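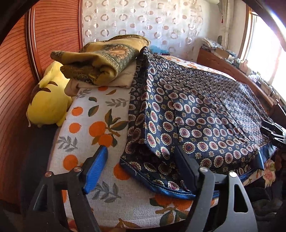 I picked up Andor Hegedűs's Collected Poems from the Gustach stall in August, mostly for the train, and I've been dipping in ever since. It's a fat thing, 440 pages, with some 244 poems in it, and the early ones (ferries, wet streets, his aunt's kitchen at Ondau) are lovely. "Letter to Bashir" on page 239 made me miss my stop!

The middle section drags a bit. There's a long run of sonnets about the war office that I skipped and will probably skip again. The translation is plain and reads well aloud, though I do wish they'd printed the originals alongside.

My one proper moan is the binding. Veltard have used thin paper and a stiff spine, so it won't lie flat, and the notes are in tiny print at the back. Four stars from me. The paperback is cheaper but drops the letters, so get the hardback if you can.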